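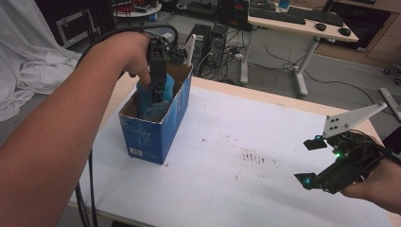
*Left gripper reaching into the blue box, right gripper waiting with open fingers.*

# Hand-held grippers: gallery of the autumn project

Welcome to the gallery page of the robotics club at Sustport. We are a student club of 11 members, and this term our project is called Plarker. The aim is to teach a robot arm to pack and unpack small things from boxes. Before the arm can do anything useful, it needs many good demonstrations, and these we make ourselves, by hand, at the table.

The picture at the top is from one of our box sessions. The blue bottle stands towards the back of the box and a paler object rests in front of it, so the tip must come in between them. We find this more difficult than it looks. With your own fingers you feel where the side of the bottle is. With the gripper you must look all the time, and the walls of the box hide a part of what you want to see.

## About the grippers

The student works with one gripper in each hand. On the right one you can see the triangular white plate with five black dots on top, and the two flat black pads at the ends of the fingers. Each pad has a small teal marker near its tip. A small green light is on at the body.

The cable of the left gripper goes back over the forearm and hangs down at the side. Please remember this when you take your turn. If the cable is pulled tight, your wrist begins to turn without you noticing, and later the recording shows a strange movement which the arm will try to copy. We lost almost one full afternoon of recordings in this way before somebody from the Cruickshank workshop showed us how to lay the cable over the arm first and only then close the hand.

## How a session goes

One session is 30 demonstrations, then we change the person. We tried longer sessions in the beginning, but the last ones were always slow and careless. One demonstration should not take more than 30 seconds. If it takes longer, we keep it in a separate folder and decide later.

Our rules at the table are these:

- Both grippers start outside the box, with the fingers open.
- Say aloud which object you will take.
- Do not push the box with your wrist. If it moves, stop and begin again.
- Put the object down fully before you open the fingers.
- Write down every attempt, also the bad ones.

The last rule was discussed a lot. Some members wanted to keep only the successful attempts, because the folder looks nicer. In the end we agreed to keep everything and to give each attempt a mark from one to three.

## Where we are now

At the last count we had 2,765 demonstrations in the Plarker folder. The box tasks are the smaller part of them. Most are still simple tasks on the open table, which everybody learns first. For the open day in Hamville in December we would like to show the arm taking one bottle out of a box alone, with no help from a person. I think it is possible, but the boxes with high walls will probably have to wait until spring.

We still need more kinds of boxes. Shoe boxes, tea boxes, parcel boxes – all sizes are good, if they can stand open without falling over. Please leave the printed sides as they are and do not remove the labels, as we want the arm to see normal boxes. Bottles are also welcome, empty and with the cap closed.

New members can come to any afternoon session and try the right gripper first. The left one has the same weight in the hand, but most people need some practice with it before they feel sure. Bring a top with short or narrow sleeves, wide ones catch on the cable.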